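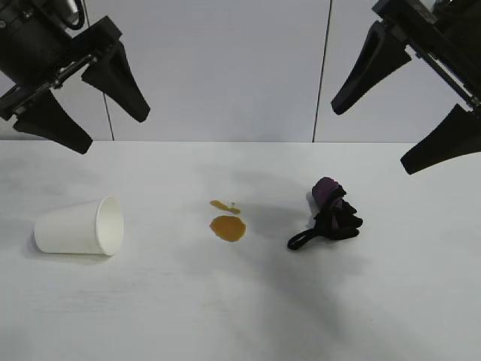 3 Material und Durchführung der Flechtaufgabe

Das Flechten mit Papierstreifen gehört in vielen Kindertagesstätten zum festen Programm, in der Forschung zur Feinmotorik wurde es aber bisher selten einzeln betrachtet. Meistens erscheint es zusammen mit Schneiden und Falten in einer gemeinsamen Kategorie. In der vorliegenden Untersuchung haben wir das Flechten von diesen Tätigkeiten getrennt. Die Kinder erhielten fertig zugeschnittene Streifen und ein bereits eingeschnittenes Grundblatt, sodass die Schere während der Aufgabe nicht gebraucht wurde.

An der Erhebung nahmen 26 Kinder aus zwei Einrichtungen in Cirville und Warkbridge teil. Die Einrichtung in Kernville, die im Antrag noch genannt war, konnte wegen eines Umbaus nicht berücksichtigt werden. Die schriftliche Zustimmung der Eltern lag vor Beginn vor. Alle Kinder hatten schon früher mit Papier gebastelt, geflochten hatte nach Auskunft der Erzieherinnen nur ein kleiner Teil von ihnen. Ein Kind brach die Aufgabe ab und kehrte später an den Tisch zurück; seine Werte sind in der Auswertung enthalten.

Das Papier wurde in einer matten und in einer leicht rauen Qualität angeboten. Glänzendes Papier haben wir nach der Vorstudie im Januar ausgeschlossen, denn die Streifen rutschten beim Nachschieben wieder aus dem Grundblatt heraus. Für beide Einrichtungen zusammen wurden etwa 700 Streifen zugeschnitten. Die Streifen lagen nach Farben sortiert in flachen Schalen, und die Kinder durften die Farben frei wählen. Eine bestimmte Farbfolge wurde nicht verlangt. Wer ein Muster bilden wollte, konnte dies tun, es ging jedoch nicht in die Bewertung ein.

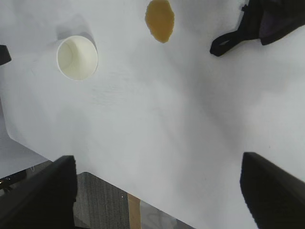

Abbildung 2: Weißer Papierbecher auf weißer Tischplatte, von oben gesehen.

Die Anleitung folgte dem Schema von Hsueh, das ursprünglich für einfache Webrahmen entwickelt wurde und von uns an das Papierflechten angepasst worden ist. Es besteht aus 3 Stufen. Auf der ersten Stufe zeigt die erwachsene Person eine vollständige Reihe und spricht dabei die Wörter »drüber« und »drunter« laut mit. Auf der zweiten Stufe flicht das Kind selbst, während die erwachsene Person nur noch spricht. Auf der dritten Stufe arbeitet das Kind ohne Begleitung weiter, darf aber jederzeit um Hilfe bitten. Der Wechsel zur nächsten Stufe erfolgte, sobald eine Reihe ohne Fehler gelungen war.

Als Fehler galt jede Stelle, an welcher ein Streifen über oder unter zwei benachbarte Stege geführt wurde. Fehler, die das Kind selbst bemerkte und korrigierte, wurden gesondert notiert. Diese Unterscheidung war uns wichtig, weil die selbstständige Korrektur nach unserer Auffassung mehr über das Verständnis des Prinzips aussagt als die Zahl der fehlerfreien Reihen. Ob eine Reihe dicht an die vorige geschoben wurde, haben wir auf einer einfachen Skala eingeschätzt – hier waren die Urteile weniger einheitlich als bei den Fehlern.

Die Protokolle wurden von Urho Toivonen und Gisela Ojeda unabhängig voneinander ausgefüllt. Abweichungen wurden nach jeder Sitzung besprochen, der ursprüngliche Eintrag blieb dabei erhalten. In Warkbridge arbeiteten die Kinder zu zweit an einem Tisch, in Cirville saßen sie einzeln. Dieser Unterschied war nicht geplant und ergab sich aus den Räumen. Er erschwert den direkten Vergleich der beiden Gruppen, weshalb wir die Ergebnisse im nächsten Abschnitt zunächst getrennt berichten.

Nach dem Ende der Aufgabe wurden die Ränder der Flechtblätter von den Erwachsenen mit Klebestift befestigt. Die Kinder nahmen ihre Arbeiten mit nach Hause, für die spätere Auszählung wurden sie vorher von beiden Seiten eingescannt.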